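Sellthorpe, Unit 28 – work table and small items check
Filled in by Virgil Toma, August, 8:40 a.m.

1. Keys kept on a ring with a tag. OK. Oval tag, blue-green rim. The key register gives this set as 1429. Write the number in the book every time the set goes out.
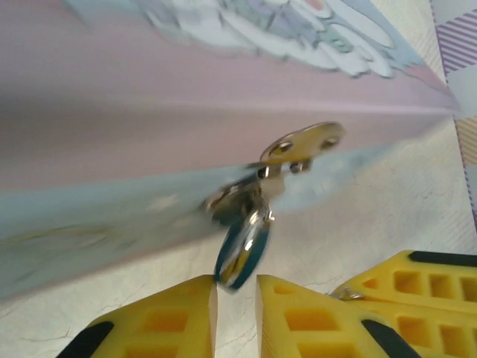 Nistor asked whether the spare set needs its own line in the register. Yes – one line per ring, even when the keys are the same.

2. Paper folders and sheets stored away from keys and metal parts. Comment: use the tray on the shelf, pink folders included.

3. Wall coverings. Plaid fabric on three walls. Check fixings at the top corners monthly. Fabric label number to be added to sheet 58.

4. Table surface. Wipe down at end of day, dry cloth only. No drinks.
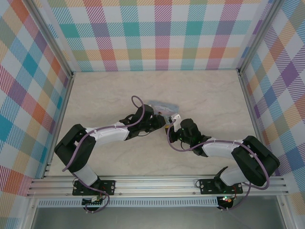

5. Cables. Ties checked by hand, one at a time. Replace any that slide. Cable ends must not hang where a sleeve can catch them.

6. Lower panel and slotted strip. Vacuum the slots – small rings and fittings drop in there. Anything found goes in the Cadness box with a note of the time.

Open items: fabric label number, second line in the key register. Next check in September.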